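Pideline Community Boards
Home | Forums | New Posts | Members | Search | Log In

Laundry & Linens > Folding, Sorting and Storing

Thread: Striped things that will not fold straight

brommont_biscuit
Posted December 5, 2021
Hello all, long-time reader and only occasional poster, so please be gentle. I've been working my way through the linen cupboard and the big pile of clean washing that lives at the end of the spare bed, and I have come unstuck on stripes. Plain towels, lovely. Florals, no trouble, you can be half asleep and they still look fine. But anything with a thin white stripe on a dark colour shows me up every time. I line up the corners, I smooth it down with my forearm the way my mum did, and when I step back the stripes are wandering off like a creek. Do you fold to the stripe or to the hem? I've always gone by the hem and I'm beginning to think I've had it wrong for years.

quiltedmagpie
Oh, I feel this one! I'm firmly a stripe person. Hems lie. Half the things you buy now are cut a bit off the grain, and after a few washes the side seams start creeping around to the front, so if you match hem to hem you're only matching somebody's mistake. Pick one stripe near the middle, pinch it at the top and again at the bottom, give it a gentle tug, and let everything else fall where it likes. The hem might end up a finger's width out but it looks right on the shelf, and the shelf is where I have to look at it.

saltbush65
Have to disagree with magpie, with affection. If you fold to the stripe and the hem is out, the pile leans. I've got a deep shelf and I stack high, and by the time you've got a few of those crooked ones together the whole lot slides out on you when you open the door. Hem to hem, edges square, and let the stripes be wavy. It's a cupboard, not a shop window. My other tip is to fold on something plain, as I find a busy bedspread underneath makes my eyes swim and I can't tell which line belongs to what.

clallivik_kettle
I'm somewhere in the middle of you two. For me the trouble is all in the picking up. If you grab a striped thing by whatever bit is closest, it bunches, and once it's bunched the lines run every which way and you can't find a straight one to save yourself. Navy with fine white stripes is the worst of the lot, and of course it's what half my wash is made of, on top of a patterned cover just to make it harder.

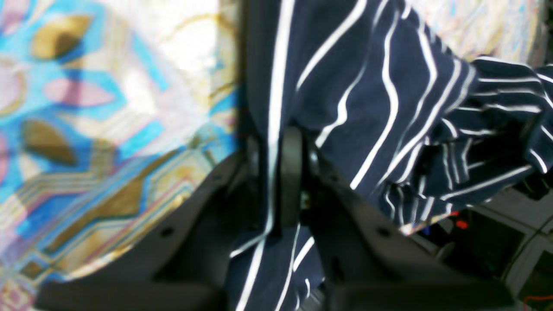 2. What I do after the pick-up

Sorry, I numbered these in my notes, and number one was all that about bunching. So, number two. Once I've got it pinched, I lift it clear and let it hang for a moment before I do anything else. The weight of the cloth pulls most of the curl out by itself. Then I lay it down from the bottom up, slowly, so it meets the bed a little at a time, and I chase any twist out to the nearest side with the flat of my hand. After that I honestly don't mind whether you go by stripe or hem, they're usually near enough to agreeing. If they still don't, I give it a quick steam and a cup of tea (tea for me, steam for the cloth).

brommont_biscuit
The hanging part is new to me and I feel a bit silly! I've been dragging everything flat across the bed, which I suppose stretches one side more than the other. Going to have another go tonight with the pyjama bottoms. Saltbush, my shelf is deep as well, so I do take your point about the lean.

quiltedmagpie
Deep shelves want baskets, saltbush, and I will go on saying so until you get one. Then it doesn't matter a bit if they lean.

saltbush65
I had baskets. The baskets filled up with odd socks and that was the end of the baskets.

maruyama_mornings
Can I put in a word for rolling? I gave up folding anything striped ages ago. Lay it out, fold in the sides, roll from the hem end, and pop it in the drawer standing up. You see a nice little spiral of colour on the end and the stripes can do as they please. It does crease a bit if you roll too tightly, and I wouldn't do it with a good tablecloth, but for sleepwear and tees I wouldn't go back.

clallivik_kettle
Rolling is fine until someone in the house goes looking for one particular shirt and unrolls the lot. Ask me how my week has been.

Related threads
- Getting creases out of cotton without an iron
- Fitted sheets: the last word (again)
- Best way to store seasonal bedding
- Do you sort by colour or by person?

Contact Us | © 2021 Pideline Community Boards | Back to top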